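About Us

So my uncle-in-law ran a septic truck for most of my childhood, and I swore up and down that I would never go near one for a living. You can guess how that went. I'm Arturo Parisi, I own Grillico Septic & Well, and I spend a good part of every week standing over an open tank lid explaining to somebody what a baffle is.

We look after septic tanks, drain fields, and private wells in Huerta and out along the county roads on either side of it. If your house is on city sewer, you probably don't need us (though we do get calls from people who thought they were on city sewer and found out otherwise when the yard went soft!). If you have a tank in the ground and a pump in a hole, you're exactly who we set this company up for.

How we got started

I bought my first truck used, with a tank that held less than I'd been told and a hose reel that only turned one direction. My first customer was my own landlord. He paid me by knocking something off the rent, and he also told his sister, who told her church, and by the end of that April I had more work than I could do in daylight. I hired a helper, then a second one, and then I had to learn what payroll was.

There are eight of us now. We run three pump trucks and a small excavator, plus a service van for the well side that is always short one wrench. The office is on the Urkenier road, in the low building with the green door, next to the feed store. Come in if you like. The coffee is decent and the bathroom, as you might hope, works very well.

What we do

Pumping is the bread and butter. We find the lid, dig it up if it's buried, pump the tank all the way down on both sides, rinse it, and look at the inlet and outlet while it's open. I want the customer to come and look too, if they can stand it. Most people have never seen the inside of their own tank, and five minutes with a flashlight teaches more than any pamphlet I could hand out.

We also do inspections for home sales, and I'll say plainly that we write up what we find. Realtors don't always love us for that. I had one ask me to soften a report on a cracked outlet pipe because the closing was coming up, and I said no, and we didn't get any more work from that office. That's fine. The family who moved in is still with us.

Then there's the drain field work, repairs mostly, and full replacements when there's no saving it. I like to try the cheap thing first. A lot of fields that get called dead are just getting way too much water from a running toilet, or the distribution box has tipped and one trench is taking the whole load. Leveling a box takes a morning. Digging up a yard takes a week and makes everybody miserable, me included.

On the well side, we pull and replace pumps, swap out pressure tanks, and chase down all those little mysteries where the water sputters every time somebody starts the shower.
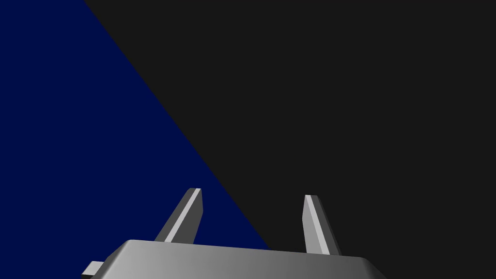 How often should I have my tank pumped?

For a family of four with an ordinary tank, every three to five years is a good habit. A garbage disposal will push you toward the three, and a couple living alone with no disposal can usually go the full five. If you don't know when it was last done, call and we'll check our records for your address – we may have done it for whoever owned the place before you.

What it costs

I hate having to call a company just to find out whether I can afford them, so we give prices over the phone. You tell us the size of the tank and how far it is from where a truck can park, and we tell you the number. If we dig up the lid for you there's a digging charge, and if you dig it up yourself there isn't. (Please do fill the hole back in or cover it with something solid before the kids get home.)

The biggest residential job we ever took on was a full replacement out past the Nornuven orchard, where the old tank turned out to be a steel one that had rusted through at the top. We had 48 hours of rain in the middle of it, and the excavator sat there sinking while I stood on the porch eating the customer's banana bread. We finished it at the price we quoted. I still think about that banana bread.

Our reminder list

This is the part of the business I'm proudest of, and it's only a filing system. Every tank we pump goes on a list with the date, the tank size, where the lid is, and anything odd we noticed. When you're due, you get a postcard. You don't have to do anything about it, and we won't call and pester you, but the card goes on the fridge and most people get around to it.

As of 18 June 2023 there were 2,787 tanks on that list, and 847 of those were on their second or third pumping with us. I printed that out and taped it up over my desk! My helpers made fun of me for it and then I caught one of them showing it to his mother.

The lid notes turn out to be the handiest thing on there. We'll write something like "twelve feet off the back step, under the birdbath," and four years later that saves everybody an hour of poking the lawn with a rod.

A few things I'll ask of you

Keep wipes out of the toilet, even the ones that say flushable on the package. Keep grease out of the sink. Don't park on the drain field, and don't plant a willow near it, no matter how pretty it looks at the nursery. Spread your laundry out over the week if you can manage it. And skip the additives. I get asked about those powders and little packets constantly, and a tank in normal use already has all the bacteria it needs.

If something smells wrong, or a drain starts gurgling, please call early. I'd much sooner come out for a ten-minute look at a clogged filter than come out at midnight with the bathtub backing up. We do answer at midnight, by the way. Whoever has the phone that night might sound a little sleepy, but they'll come.

Working with us

We hire a new person every year or two, and we train from scratch. You need a driver's license, a strong stomach, and good manners at somebody's front door. We'll help you get the commercial license and we'll pay for the state certification classes while you're on the clock. Two of our crew started as summer help in high school and now know more about pressure switches than I ever will.

Stop by the office or give us a call if you'd like to ride along for a day first. Wear boots you don't care about.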